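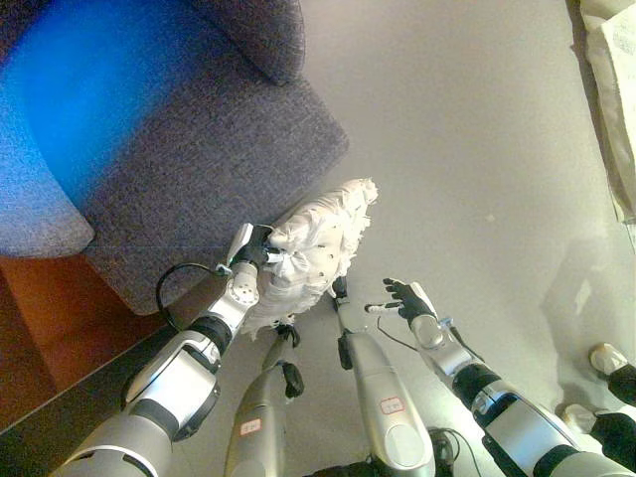 Le canapé gris, ce matin. Grand dépoussiérage du salon, je vous raconte dans ce fil.

1/ Bonjour à toutes et à tous. Plusieurs personnes m'ont demandé comment j'entretiens un canapé en tissu gris sans produit cher. Je ne suis pas une professionnelle, je vous dis seulement ma méthode. Pardon pour les fautes, le français est ma troisième langue et je relis chaque message deux fois.

2/ D'abord, il faut savoir que le gris est une couleur trompeuse. Je l'ai choisi parce que ma belle-mère m'a dit : « Sur le gris, on ne voit rien. » C'est faux. On voit les cheveux, les miettes et surtout la poussière claire, le soir, quand la lampe est basse.

3/ Je commence toujours par le haut. Le dossier, puis l'assise, puis le devant. Pendant longtemps j'ai fait le contraire et je devais recommencer l'assise chaque fois. Il m'a fallu deux ans pour le comprendre, je ne suis pas fière.

4/ Pour le dossier arrondi, je passe la main à plat avec un gant en caoutchouc légèrement humide. Les cheveux se rassemblent en petits rouleaux et on les ramasse avec les doigts. Je vais dans un seul sens, de gauche à droite.

5/ L'assise demande plus de patience. Le tissu est tissé assez gros, donc les miettes entrent dans la trame. J'utilise l'aspirateur avec l'embout étroit, à puissance faible. Ensuite la brosse souple. Jamais la brosse dure ! J'ai abîmé un fauteuil Pranton de cette façon en octobre, il a maintenant une zone qui peluche et que je cache avec un plaid.

6/ Les plumeaux, maintenant. J'ai un faible pour les blancs bien touffus. Le mien vient de chez Drinley, la petite droguerie derrière la gare. Pour les plinthes et les pieds de lampe, il est parfait. Sur un tissu, je le passe à peine, il déplace la poussière plus qu'il ne la prend.

7/ Avant de ranger un plumeau, on le secoue dehors. Je l'ai secoué une fois dans l'entrée, et mon mari a éternué jusqu'au dîner.

8/ On me demande si cela se lave. Le mien, oui : eau tiède, un peu de savon de Marseille, puis on le suspend la tête en bas pendant une nuit. Il sèche avec un air misérable et il redevient gonflé quand on le secoue. Regardez quand même l'étiquette du vôtre.

9/ Le sol vient en dernier. Chez moi il y a deux revêtements, une bande de bois brun-rouge et le reste en gris pâle. Le bois, je le fais avec un chiffon presque sec. Le gris pâle supporte la serpillière. À la jonction des deux, je passe un vieux pinceau, parce que tout se loge là.

10/ Question de @pikeleo_maison : « Et les taches ? » J'ai essayé la mousse Oddsson sur un coin caché. Elle a laissé une auréole que j'ai dû reprendre à l'eau claire. Je reste donc avec l'eau claire et un linge blanc, en tapotant. Si la tache est grasse, je mets de la terre de Sommières le soir et j'aspire le lendemain.

11/ Autre question, sur la fréquence. L'aspirateur une fois par semaine, le gant quand ma fille est venue avec son chien, et le grand nettoyage deux fois par an. Entre les deux, je tape les coussins et je fais semblant.

12/ Merci pour vos 294 réponses au fil précédent, celui sur les rideaux. Je n'ai pas pu répondre à tout le monde, mais j'ai tout lu. Le prochain sera sur les tapis. Si vous avez une astuce pour les franges, écrivez-la dessous, je n'en ai trouvé aucune qui me convient.

Vy Mạc, 18 avril 2025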